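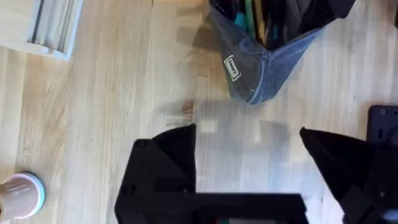
2 min read · 14 replies · 2,484 views

Pencil pouch people, zipper or roll?

skernlow_desk
OK so my desk is finally clear and I'm down to the one pouch, the gray-blue one, kind of denim-looking. I leave it open on the table while I work, which my sister says defeats the whole purpose of a pouch. Does anyone else do this?? Also I'm thinking of switching to a roll before classes start up again in October, so talk me into it or out of it.

Araceli H.
Open pouch gang! I only close mine when it goes in my bag. Don't get a roll though. I had one for a semester and it takes up the whole table once you unroll it.

pramila_s
Disagree with Araceli, sorry. A roll keeps your points from banging into each other. I paid 60 bucks for a set of colored pencils and half of them came home from a pouch with broken leads.

Araceli H.
That's a cap problem, Pramila! Dollarbridge has little plastic ones by the bag.

pramila_s
I am not capping 102 pencils lol

Xolani Motaung
Nice wood on that table btw, love the grain. Is it oiled? Mine is about that pale and graphite gets into everything. I'd want a mat under there before I worried about the pouch.

skernlow_desk
No idea, it came with the apartment! I wipe it down Thursday nights and that's the extent of my table care.

anju.b
Fabric is the real question for me. Light colors look filthy in a month, so gray-blue is a smart pick. I wash mine inside out, cold, and hang it up by the zipper pull.

Xolani Motaung
Cold does nothing for graphite, you need dish soap on it first.

anju.b
Works for me 🤷

skernlow_desk
Leaning toward keeping the pouch and trying the caps. Pramila, what roll do you have, just in case?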